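**23 juillet 2021 — chambre de Climari, essai « petites choses »**

Repris le protocole Dedora depuis le début, sur un lit cette fois. Rappel pour ceux qui n'ont pas suivi : la fiche prétend qu'on range tout le petit bazar d'une chambre dans une seule boîte à chaussures, sans séparateur, à condition de tout étaler d'abord sur une surface plane. Elle s'appuie sur l'enquête Gromthorpe, 3000 foyers, dont je n'ai toujours pas vu le questionnaire. Je note donc ce que je fais et ce que j'en pense, sans préjuger (un peu quand même).

Premier désaccord avec la fiche : un lit n'est pas une surface plane. Avec une couverture polaire dessus encore moins. Les petits objets se calent dans les plis, et sur un imprimé aussi chargé, des rayures vert sauge et blanc avec de grosses fleurs, l'œil met du temps à trouver ce qui est posé et ce qui est dessiné. J'aurais préféré un drap uni. La fiche dit « toute surface convient ». À voir.

Sur le lit, en vrac : un paquet de mouchoirs à motifs bleu foncé, un rouleau noir sous plastique brillant, une petite boîte bleu marine à étiquette blanche, un étui transparent avec sa carte « Easy Care », les fils dentaires dans leur étui, une peluche blanche à taches bleues, un gloss, un chouchou rose. La boîte à chaussures ouverte, posée sur le côté long. 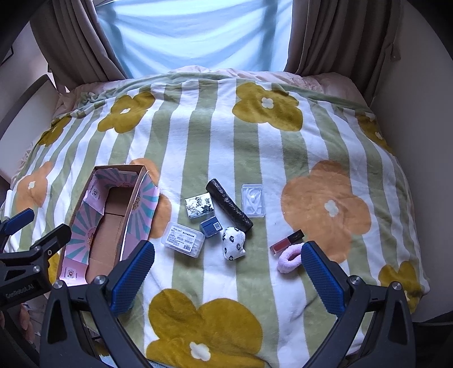

La question de l'ordre, maintenant. Dedora veut qu'on commence par « l'objet le plus utilisé ». Je ne sais pas ce que ça veut dire pour quelqu'un qui range les affaires d'un autre. Les mouchoirs ? Le gloss ? Dans une vraie maison la personne qui range n'est souvent pas celle qui se sert des choses, et la fiche n'en dit pas un mot. J'ai décidé de noter l'ordre par forme : d'abord ce qui a des angles, ensuite ce qui roule, à la fin ce qui s'écrase. C'est la règle Bergmann, plus ancienne, que tout le monde trouve ringarde et qui au moins se laisse appliquer sans interroger le propriétaire.

Prédictions écrites avant de juger quoi que ce soit, pour qu'on ne m'accuse pas de les avoir arrangées ensuite :

- paquet de mouchoirs : à plat contre le fond, aucun souci ;
- rouleau noir : va basculer si on le met debout, donc couché, dans la longueur ;
- boîte bleu marine : bon calage pour le rouleau ;
- étuis transparents : glissent l'un sur l'autre, à séparer ;
- gloss : finit toujours dessous, quoi qu'on fasse ;
- chouchou : en dernier, en bouchon ;
- peluche : je ne vois pas ce qu'elle fait dans cette catégorie.

Sur la peluche j'insiste. La fiche range sous « petites choses » tout ce qui tient dans la main. C'est un critère de taille et ça ne dit rien de l'usage. Un fil dentaire et une peluche dans la même boîte, moi je n'en voudrais pas chez moi. On me répondra que l'essai porte sur le volume. D'accord, mais alors qu'on arrête d'écrire « méthode de vie » sur la couverture de la brochure.

Point sur la boîte. L'intérieur rose est joli et ne sert à rien. Couchée sur le côté long, elle se remplit comme une étagère, et c'est commode tant qu'on pousse les choses vers le fond. Dès qu'on la redresse, tout ce qui était aligné se retrouve en tas. La fiche montre un croquis de la boîte debout et un autre de la boîte couchée, sans jamais expliquer le passage de l'un à l'autre. Pour moi le vrai problème est là. Il faudrait choisir une position et s'y tenir pendant tout l'essai : je propose debout, ouverture vers le haut, avec le rabat replié derrière.

Limite de poids à respecter, d'après notre grille interne : 780 g boîte comprise. Je serais surpris qu'on s'en approche avec ce genre de contenu. La limite me paraît d'ailleurs sortie de nulle part. Quelqu'un a dû peser une boîte un jour de mars et garder le chiffre.

Autre point, la lumière. Le voilage bleuté laisse passer un jour très vif par la fenêtre, et les deux rideaux bruns de chaque côté n'y changent pas grand-chose tels qu'ils sont. Les étuis transparents se lisent mal avec ce contre-jour. La petite étiquette blanche de la boîte marine, je ne l'aurais pas déchiffrée de loin. Tirer un rideau à moitié, refaire un tour, comparer. Je ne crois pas que ça sauve la méthode, mais ça enlèvera une excuse.

Et la literie : la couverture fait des vagues vers la tête du lit, là où le linge rose pâle ressort dessous. Lisser avant de poser les objets. La fiche Bergmann demandait une bande dégagée de 10 cm autour de la boîte, celle de Dedora l'a supprimée « pour alléger ». Je la remets.
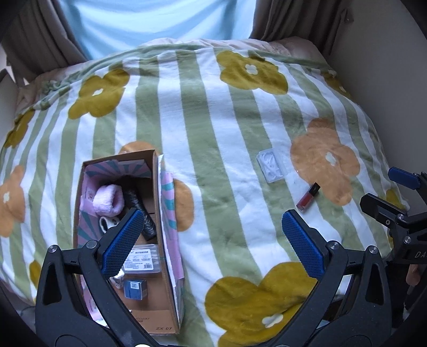
*Chambre de Climari : la couverture à fleurs et la boîte en carton, côté fenêtre.*

Durée allouée : 60 minutes par chambre, étalage compris. Ça me paraît énorme pour une boîte à chaussures et beaucoup trop court pour une chambre entière, donc le chiffre ne mesure rien d'utile dans les deux cas. Proposition : chronométrer seulement entre le premier objet pris et le rabat fermé, et noter l'étalage à part. Sinon on compare des gens qui savent étaler avec des gens qui savent ranger.

Ce que je retiens pour le prochain passage :

1. Drap uni par-dessus la couverture, tendu.
2. Boîte debout du début à la fin.
3. Ordre Bergmann contre ordre Dedora, mêmes objets, même lit.
4. La peluche hors catégorie, ou alors qu'on me donne une définition écrite.
5. Un rideau tiré à moitié.

Reste la question que personne n'aime : à quoi bon ranger si on doit vider la boîte pour reprendre le gloss ? L'enquête Gromthorpe demande, paraît-il, si les gens sont « satisfaits du rangement ». Elle ne demande pas combien de temps ils mettent à retrouver quelque chose une semaine plus tard. Je voudrais ajouter un essai de reprise : on cite un objet, on le sort, on regarde dans quel état est le reste. Si le rouleau noir et la boîte marine ont bougé pour laisser passer un chouchou, la méthode ne vaut pas le papier de la fiche.

À faire avant : retrouver l'ancienne fiche Bergmann, la version avec les croquis en marge. La copie du classeur s'arrête à la deuxième page.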